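Buy the Cheap Hands First
January 2022

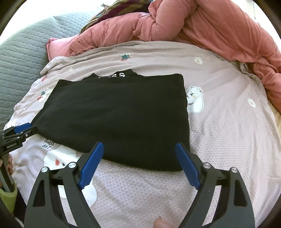
Folding on a real bed: two hand-held grippers, one black garment, a quilted spread with strawberries on it.

I've sat through enough equipment planning meetings to know how they go. Somebody opens a spreadsheet, the top line is a robot arm, the second line is another robot arm, and everything under that is crumbs. The arms eat the budget, the crumbs get argued over for an hour, and then everyone goes to lunch feeling like we did the hard part.

I think we have it upside down, and I want to say so before the April round of purchasing, when it'll be too late to say anything.

Quick background for anyone who doesn't have to live with our budget. Our group at Ollirlow works on household chores, mostly cloth. Shirts, towels, pillowcases, the stuff that never lands the same way twice. Last year we asked for quotes from Durier and Gestberg for a two-arm setup. Both were fine quotes! Nice people, nice brochures. Both came with a lead time, a mounting table, a safety enclosure and a service contract, and once you added all that up you had spent the year's money on something that sits in one room and folds one pile of shirts on one gray table.

Meanwhile a pair of hand-held grippers fits in a tote bag. You carry them to somebody's bedroom and you fold things on the bed that's there, with the duvet shoved back in a heap and cartoon motifs all over the bedspread. A beige tabletop doesn't teach you a thing about a dark bundle of cloth on a soft pink quilt. The bed gives under your fingertips, the pattern is busy, the light is whatever the lamp gives you. I want that in our data, and I want a lot of it, and I don't see how we get it from a machine bolted to the floor.

Keerthana Rai, who runs our numbers, worked it out on the back of the Gestberg quote. For the price of the enclosure alone (not the arms, just the box they live in) we could put 9 pairs of grippers out in the world, with 3 spare sets of finger pads for each pair. She also budgeted for people's time, and I'd like to see that line in more proposals. Somebody has to do the folding. They should be paid decently for it, and they should get breaks, because two hours of squeezing a gripper is harder on the thumbs than you'd think. I did one afternoon and couldn't open a jar at dinner.

Now, Svenja Tanner disagrees with me, and she's right about enough of it that I should give her side. Her point is that you can collect all the demonstrations you like and still have nothing to run them on. Sooner or later there has to be an arm. Fair. She also says that hand-held gear gets treated like a stapler, it wanders off, it comes back with a cracked jaw and no note. Also fair, and I have a drawer that proves it.

But look at the order of things. If we buy arms in April, they show up months later, and we spend more months getting them to stay upright. If we buy grippers in April we're folding in April. By the time we pick an arm we'd know what it has to reach and how wide the hand has to open. Right now we'd be guessing at both, and paying Durier prices for the guess.

So my pitch is pretty plain. Spend on hand-held sets, pads, storage and people for the first 8 months. Rent an arm from Baptista for the last stretch (they do short leases, I asked) and try things out on it before anyone signs for a purchase. Put a real number on repairs instead of hoping. Keep a sign-out sheet, Svenja, I promise.

And please, can we have a laundry line? We've been using the same 2 bags of old T-shirts for ages and they fold themselves by now.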